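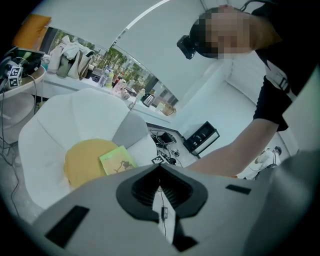
So the petal chair is staying. I've gone back and forth on this all of August (ask Lavanya, who has heard every single argument for and against) and I'm done. It's white, it's huge, it's shaped like a flower, and I love it!

I wanted a reading corner. Simple enough, right? But every armchair I looked at was either brown and enormous or one of those skinny things you can only sit in with perfect posture. Then Lavanya sent me a listing from a woman over in Flalbridge who was clearing out her sunroom, and there it was. I paid 67 dollars and we wedged it into the back of her brother's van with the doors tied shut. I had my eyes closed for most of the drive home.

The yellow cushion came later. I'd been looking at gray ones, to go with the gray panel on the inside of the chair, and Rajeshwari talked me out of it over the phone. She was right, it needed something cheerful. A round one too, so it sort of echoes the petals? The light green booklet lives in the seat at the moment, on the grounds that I keep meaning to finish it. I've read the first chapter 2 times now and I still couldn't tell you much about it.

Now for the part I haven't solved, the long white counter under the window. I had such plans for that counter. Trees outside, a bit of morning light, tea. The kettle made it up there, and so did the woven basket, and the little stuffed toy who I can't bring myself to put in a closet. And then there's the clothes. I put a sweater down "for a minute" and it had company by dinner time. My bottles have crept over as well, pink caps and all.

The plan is to fold the clothes and put them away tonight, then move the bottles into the basket and see if that looks tidier or just looks like a basket of bottles. I'd also like to do something about the cables that hang off the round side table. Lingyun swears by those stick-on clips, up to 100 in a bag, and I need maybe four. If anyone wants the rest, shout.

Right, kettle's going on. I'll report back on the basket.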